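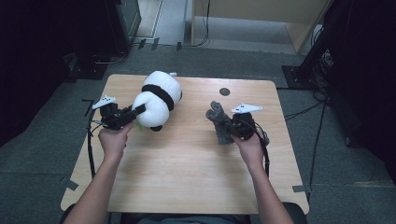 Third night in a row I've been up past midnight with the bread, and I'm starting to think the starter knows when I want to go to bed. Dong-geon gave it to me in December, in an old jam jar with "Gullora" written on the lid (he names all of them), and it sulked for weeks. Then tonight it climbed right out of the jar and down the side of the fridge! I used 500 grams of flour and forgot the salt until the second fold, so I kind of smooshed it in with wet hands and hoped.

Rostyslav called while I was shaping. He's back from Derkach, his aunt's fine, the train was 119 minutes late and they ran out of tea. He wants to come over for the weekend and I said yes before remembering the spare room is full of boxes — mostly books, plus that lamp I keep meaning to fix. I'll move them tomorrow. Or I'll move half of them and shut the door.

Mom wants the rye recipe again. I've sent it to her 3 times, but I'll write it on a card and mail it, she likes getting mail.

Loaf's in the fridge now under a dish towel. Oven on at seven, and I have to remember to buy butter — the good kind, if they have any left.

Back to top | Contact | © Brustimitz Diaries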